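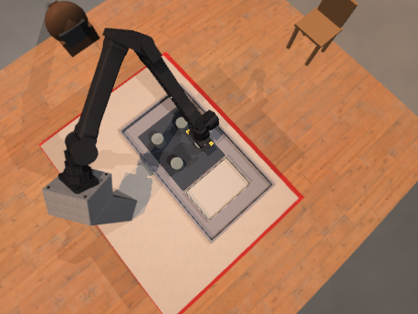

Brillarstead Tabletop Cell, arm over the sorting tray (simulated view).

Brillarstead Replacement Finger Kit for the Timel Gripper

If you've landed on this page, there's a good chance your gripper has started letting go of things a moment too soon, and we're sorry about that! We had the same trouble in our own shop last November, and it took us a good long while to track it down (we blamed the software first, as one does).

The fault sits in the small return spring behind the left finger. On grippers from the first production run, the spring can lose its tension after months of steady work with smooth, round parts such as our practice discs. The finger then closes a hair late, the disc tips, and the controller still believes it has a firm hold. A few customers have also had the finger stay shut when it was told to open, and that is the one we worry about, so please stop using the arm if yours does it.

What's in the kit
2 fingers, matched
2 return springs, the newer and stiffer kind
Hex key and thread locker
Printed fitting guide

Fitting takes roughly 10 minutes. Switch off the arm at the wall and let it rest in its parked position before you reach in, even if you've done this sort of thing a hundred times. Afterward, run the Loltari grip check 5 times with a disc on the tray, and keep your hands outside the red border of the mat while it runs.

Fits: Timel gripper, first run only. The later Zarei version has a different spring seat and won't take these parts, sadly.

The kit is free for registered owners, shipping included. Send us the serial number from your gripper and we'll get one in the mail to you.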